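Monday, late

Home by nine, shoes off in the hall, feet the size of loaves. I said I would keep this diary up through the season and I have managed three entries since April, two of which were about the van.

The anniversary party at Urkulcombe is done. Forty years married, and their daughter wanted it to be a surprise, so for eleven weeks I have been taking calls from a woman whispering in her own airing cupboard. I like surprises for a living and can't stand them at home. My own last birthday I rang the restaurant beforehand and asked what we were having.

We started on the barn at seven. The flowers came at ten past ten, which the florist wrote on the docket as 1010, and I spent a good minute thinking I was being charged for a thousand and ten stems. I had already started composing the email. The actual number was 200, all of them that dusty pink which looks like nothing in a bucket and then rather lovely once it is on a table with a candle near it.

Garnex sent the wrong chairs. They always send the wrong chairs, but they send them so promptly and with such good manners that I keep booking them. We had asked for 97 with cushions and got 97 without, and then a second lad arrived with the cushions in a separate lorry as if that had been the plan all along. He had order number 3911 written on the back of his hand. I signed for it on his clipboard, not his hand, though he did offer.
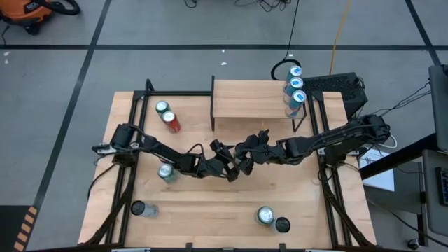 By two the barn looked like the drawing, give or take. The daughter cried at the place cards, then cried at the cake, then went and sat in her car and ate a sausage roll, and after that she was very steady. I have seen this before. I now keep sausage rolls in the budget under "sundries".

The couple were meant to think they were coming to look at a second-hand greenhouse. I had my doubts about this as a cover story but apparently he has wanted one for years, and he turned up in his gardening trousers with a tape measure. The doors opened, everyone shouted, and his wife laughed so much she had to hold on to the doorpost. He said, "So is there no greenhouse?" He asked me again at the buffet, quite quietly, in case I'd been told not to say in front of the others.

I must find out what a greenhouse costs. The daughter has gone pale at the idea but I think she will come round.

The band, Elel, were good once they had been fed. They did the couple's first dance song slightly too fast, and the pair of them kept up, which at seventy-odd in gardening trousers is more than I could do. Almost everybody danced in the end, including a great-aunt who had told me at the door that she was only stopping an hour.

Things to remember for next time. More ice. Fewer of the little glass jars, which people put in their handbags. Tell the bar that "a small top-up" is not a unit of measurement. Ask Lam for the longer tablecloths, the ones that reach the floor, so I have somewhere to hide the crates and possibly myself.

I got a hug from the bride of forty years ago on the way out. She smelt of icing and wanted to know whether I had known all along. I said I had, and that I'd been dying to tell her every time she rang the house and I had to pretend to be selling windows. She said she'd thought I was very bad at selling windows.

There is half a trifle in the fridge with my name on it. The van still makes the noise. I'll ring the garage in the morning, after the invoices.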